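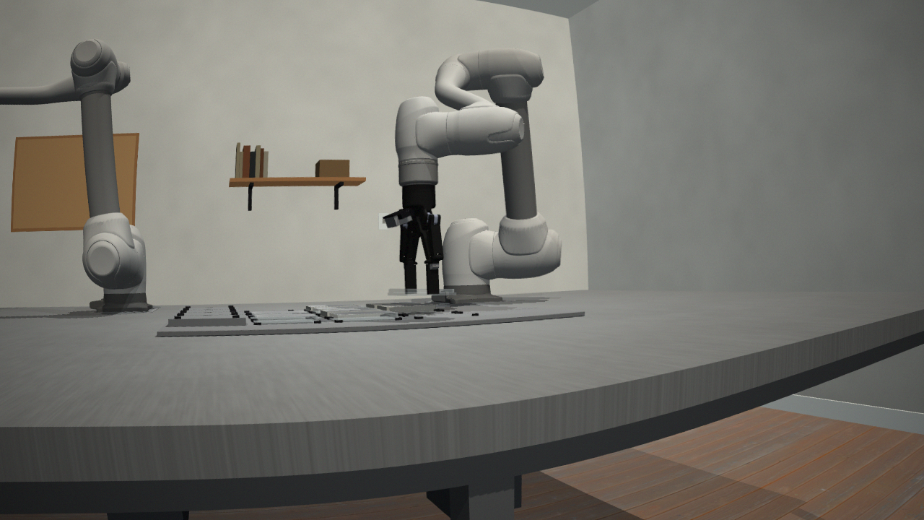 Thread: Counting rule for co-affiliated papers in department rankings

apetek
Our office has been asked to reconcile two department rankings that use the same publication export and give different orders. Source one is the Numley table, which gives a paper full credit at every institution listed. Source two is the Hisska list, which splits credit by author. Our engineering faculty is 2 places apart between them, and the dean wants one number for the annual report. Which one do people submit?
Arben Petek

yordanov_s
Fractional. With full counting the column totals exceed the number of papers, so shares computed from it do not mean much. If the report contains any percentage, use the fractional figure.

rokp
Disagree. Fractional counting penalizes departments with large joint projects. Physics at our place lost most of its position when we switched, with no change in output. Full counting answers the question "how many papers were we on," and a dean can check it against a list.

yordanov_s
The dean can check it, yes. The dean will also compare it with a university that has a hospital and long author lists, and there the full count is inflated. Physics did not lose output under fractional counting. It lost credit for work done elsewhere.

rokp
That assumes equal contribution per author, which is also wrong. You have swapped one error for another and made it harder to audit.

suksawat
Before choosing, check the affiliation strings. Numley merges variants by hand once a year, in August. Hisska matches on the identifier only, so anything without an identifier drops out. We found 241 papers missing from the second list for that reason, nearly all from a school that had been renamed. The counting rule explained very little of our gap.

apetek
Thanks. I had assumed the inputs were identical because both cite the same export. Is there a way to get the matched records out of Hisska?

suksawat
Yes, on the institution page, under downloads. It returns up to 2000 rows per request. Sort by year and pull it in pieces, otherwise the oldest records are left off without a warning.

pkn
Also check document types. Numley includes conference papers and Hisska does not unless they appear in a journal issue. For an engineering faculty I would look at that before anything else.

rokp
Agree with pkn. For computer science that alone can reverse the order.

apetek
Pulled the records. Conference papers are part of it, and two of our labs are still listed under the old institute name. I have sent corrections for the labs. For the report I plan to give both positions with the counting rule stated next to each.

yordanov_s
Fine, but keep the percentages on the fractional side only.

rokp
And put the full counts in the appendix so departments can verify them.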